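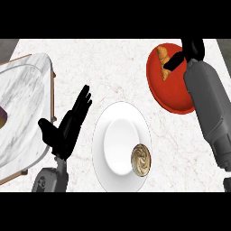
Sioned Bowen schreibt, sie habe ihre Arbeitsplatte im Juni mit dem Steinpflegeöl behandelt und seither nur einmal nachgelegt, an der Spüle.

Clunia Steinpflegeöl, 200 ml
Artikelnummer 3048

Für Marmor, Kalkstein und andere offenporige Natursteine im Innenbereich. Farblos, seidenmatt, ohne Silikon.

Dünn mit einem Tuch auftragen, 20 Minuten einziehen lassen, Überschuss abnehmen – Reste kleben sonst. Säureflecken werden nicht entfernt.

Auch erhältlich: Flasche mit 300 ml. Versand durch Favgate, Lager Skedham.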